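Duggan Neighborhood Safety Council
Minutes of the regular meeting

Present: Priya Okafor (chair), Vasylyna Stasiv (secretary), residents of Duggan and Domville.

1. Minutes of the March meeting
Approved with one correction. The bicycle theft listed under Irnov Street took place in the parking lot behind it.

2. Crime figures
The chair read the report from the district desk. There were 1,036 calls for service in the quarter. Car break-ins came to 19, most of them overnight on the streets near the Vomus warehouse. In 9 of those cases the car had been left unlocked. Two arrests were made, both in Domville, and the cases are before the court. 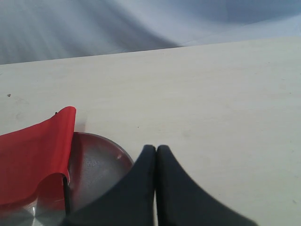 Tabletop and pale blue-gray fabric.

3. Warehouse lot
Residents asked again about lighting in the Vomus lot. The chair has written to the owner and had no answer. Moved and seconded that a second letter go by certified mail, with a copy to the city. Carried, one opposed.

4. Catalytic converters
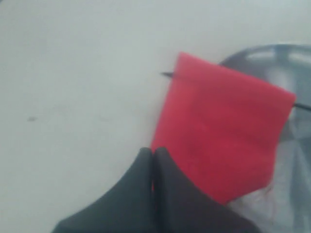 The engraving day will go ahead if the garage on Irnov Street can lend a lift for the morning. Ms. Stasiv will call them and report back. Owners must bring proof of registration. There is no charge.

5. Marking stolen-property drop points

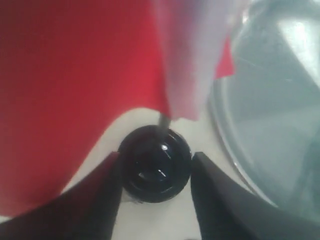 Officers have asked for a simple way to find the homes that have agreed to take in found property. Signs were discussed and thought too costly. A resident suggested tying a strip of cloth to the porch rail, in a bright red like the fabric in the picture, and there was general support. One member felt it would also tell thieves where to look. Left on the table until next month.

6. Other business
A resident reported a man trying car doors on Domville Road and was advised to call the non-emergency line each time. Meeting adjourned.

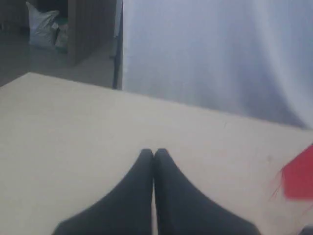

Duggan, Jun 11, 2025

Recorded by Vasylyna Stasiv, secretary. Corrections should reach her in writing before the next meeting. The district report is available on request.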